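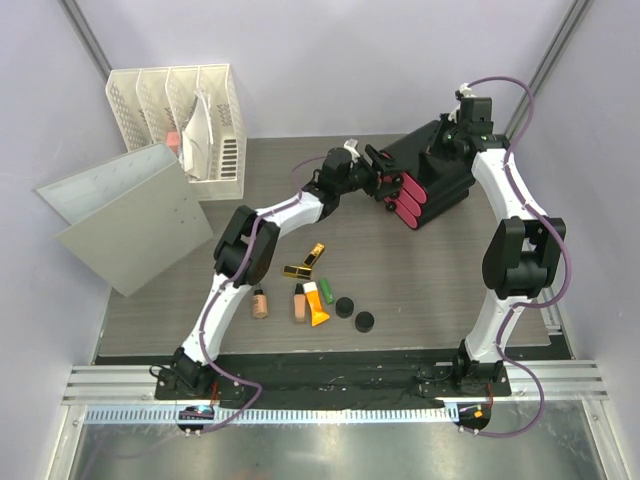

Figure 18.1 Two arms and a drawer unit at a gray tabletop.

Chapter 18
Soil and Water on Managed Grounds

Turf fails more often from poor drainage than from lack of feeding. This chapter covers soil testing, grading, and watering schedules for grounds of every size — from a single front yard to the 21 acres of Powell Park. Terms in bold are defined on page 414. 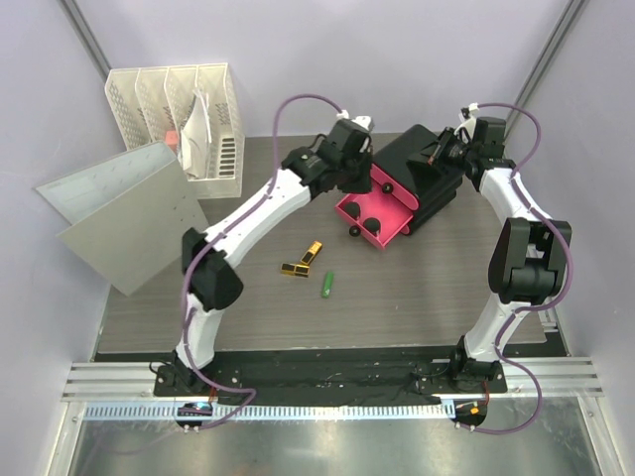
When should compacted soil be aerated?
Cool-season lawns are best aerated in early fall, while the grass is growing strongly.

18.1 Reading a Soil Test
A soil report lists acidity first. Samples should be taken before any lime is spread.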